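Noisy pipes after fitting a new kitchen tap

Saeed Nouri
Posted in Plumbing, October

I replaced the kitchen mixer with a Jesell one and now the cold pipe bangs when I shut it off. The house was built in 1959 and the pipes run under the floor. The old tap never did it. Do I need a plumber?

2 replies

Sylvie Fehr
Water hammer. The new tap shuts faster than the old one. Turn your stopcock down half a turn and try again. If it still bangs, lift a board and look for loose pipe clips. Ours had none for a long stretch, so I put clips in every 300 mm and the noise went.

You can also fit an arrestor close to the tap. Mine was a Stikico and took 45 minutes to put in. Turn the water off first and drain the pipe.

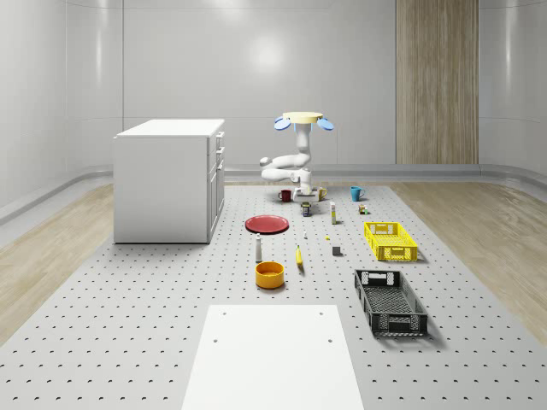

Lachance
Had the same in my last place. Changed the washer on the stopcock and it stopped, but that was more of a hum than a bang so might not be your problem. Check the pressure as well.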